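A Friday Visit to the Doolan Sorting House in Wirnville

I came to Wirnville by the early bus on Friday, March 17, 2023, with one friend from my sewing circle. We had read a small notice about an open day at the Doolan sorting house, where used clothing from the whole district is checked, folded and sent to the shops. I wear secondhand clothes since many years and I always wanted to know what happens to them between the bag and the hanger.

The building is behind the old Mancombe station, and it is not easy to find. The sign on the main road points to the left, but you must go through the parking lot of the tile store and then down a ramp. We walked past it two times. If you go by car, follow the trucks.

At the entrance we got a yellow sticker and a paper with the plan of the house. The tour began in the receiving hall, which is tall and quite cold, so please bring a sweater. The bags come in on rolling cages and each cage is weighed. On the day before our visit the house took in 1,119 kilos. The guide said this is a normal number for March, and that May is much heavier, when people empty the closets before summer.

From the cages the bags go to the first tables. The work there is very fast. Shoes go down one chute, bedding goes down another, and coats are put on a rail at once, so that they do not get crushed. I tried to follow one red coat with my eyes and I lost it in a few seconds. The sorters wear thin gloves and talk with each other the whole time. I expected a silent place, and it was more like a market.

The second room was the one I liked most. It is for children's clothing only, and it is warmer, with big windows to the yard. Children's pieces are looked at one by one, because the shops sell them quickly and the parents come back with complaints if a button is missing. Each piece is first put flat on a table with the front up, then it is turned over. The guide explained what they look for on the back side: worn seats, seams that start to open, pockets that come loose at the corners. On the front side they look more for stains and for broken zippers.

We could try it ourselves. I got a pile of knitted things and I was slow. My friend had the denim, which is easier in one way, because the cloth is strong, and harder in another way, because with denim you have to decide if a pale place is fashion or damage. There is a rule for this. You put your palm under the cloth and press up with one finger. If the cloth feels as thick as the place next to it, the fading is only color and the piece can be sold. If it feels thin, it goes to the mending shelf.
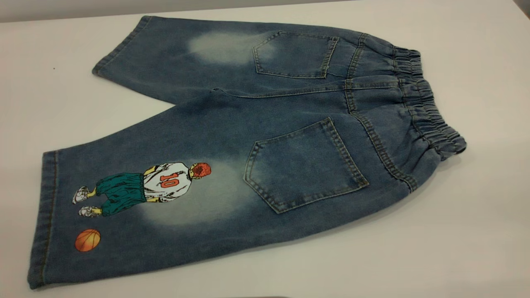
Elastic waists get a test of their own. You pull them to the full width, let them go and wait a moment. When the gathers come back close and even, the piece passes. A tired elastic stays wavy and long, and then somebody has to open the waistband and put in a new one. It takes a good sewer four minutes, we were told. I think I would need half an hour. The golden thread that is used on so many jeans is also kept here on large cones, so that a repaired pocket or hem does not look repaired.

After this room we saw the folding line. Shorts are folded in half with the back pockets outside, and trousers in three. Everything is then put in flat boxes with the size written on the short side. A box of small shorts holds more than I would believe. The boxes wait on shelves by age group until the van to Donden comes, 2 times in a week.

The tour ended in the little shop by the exit. The prices are fair, but the choice was smaller than I hoped, and the line for paying was long. I bought a wool skirt and a bag with mixed buttons, 400 grams. There was coffee and a dry lemon cake. For sitting there were only a few chairs, and older visitors had some difficulty with this after so much standing.

Some practical notes for those who want to go next time. The tour is free of charge, but you should write your name in the list at the door before ten o'clock, as the groups are full quickly. Large backpacks have to stay in the lockers. The toilets are on the upper floor, and there is no elevator. The last bus back from Mancombe station leaves earlier than what is printed in the brochure, so ask the driver in the morning.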